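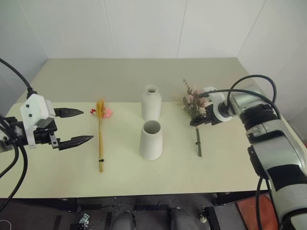 Brayan Rivadeneyra started building robot arms at home, in the box room, until the second one wouldn't fit through the door with the first one in. So now he rents a bench at the shared workshop on Ordale Road in Skimville, and when I turned up with my notebook he was halfway through explaining something to a cable. I'd expected him to be stacking blocks, as people with robot arms always seem to be, but no, it was flowers! Dried ones, with two white vases to put them in, one with a narrow neck and the other wide open at the top. The right arm had hold of a pale pink bunch and the left had its pointed black fingers open, with a yellow bunch lying on the table in front of it.

"My aunt does arrangements," he told me. "I took a few of her leftovers because I was sick of foam cubes. You can grab a foam cube badly and it forgives you. Squeeze one of these and you're sweeping up for ten minutes."

I asked which vase was the hard one, feeling fairly sure I knew. "The narrow one, obviously," he said (I was pleased with myself). "The wide one I can do half asleep. With the narrow neck you've got to come in almost straight down, and the stems are never straight in the grip, so you're correcting all the way."

The project is called Vokine, a name he came up with on a bus and now refuses to discuss. He's 43, fixes lifts for a living, and reckons the day job helped more than any of the online courses. "Lifts teach you about cables. Where they rub, where they go when the thing moves. Half the videos I watch, I'm just looking at somebody's cable thinking, that'll snag." His own loop over the top of the wrist, and he says he gave them far too much slack on the first go and too little on the second.

How much has he spent? He winced a bit. "I told my wife 2000 pounds. That was true when I said it." The frame under the table was the cheap part, and he put it on castors so that he could wheel the lot out of the way when the woodturners need the floor. The grippers were the dear part. He's on his 19th set of fingers, counting the ones that snapped on the first afternoon, and the early sets were all flat and stubby, copied from a design by a bloke called Uysal on a forum.

"Good fingers, those, for picking up a tin," he said. "I wanted something with a point, so I could get in under a stem when it's lying down. It's like trying to pick up a pencil in mittens otherwise."

I wondered if he ever got fed up with it. He had a think, and a biscuit. "December was bad. I'd changed the wrist and everything I'd set up before was wrong by a finger's width. I went home and didn't come back for a fortnight. Then I had an idea in the shower, which is annoying, because I'd been quite enjoying the telly."

Next he wants the two arms to pass a bunch from one to the other, left to right and back again. He's tried it with a wooden spoon and says the trouble is the letting go, as whichever arm lets go first tends to give the other a shove. After that, maybe water in the vases, though with dried flowers there's no call for it and the people on the next bench have asked him very nicely not to.

He's at the workshop most evenings if you fancy a look. Bring biscuits, and mind the cables.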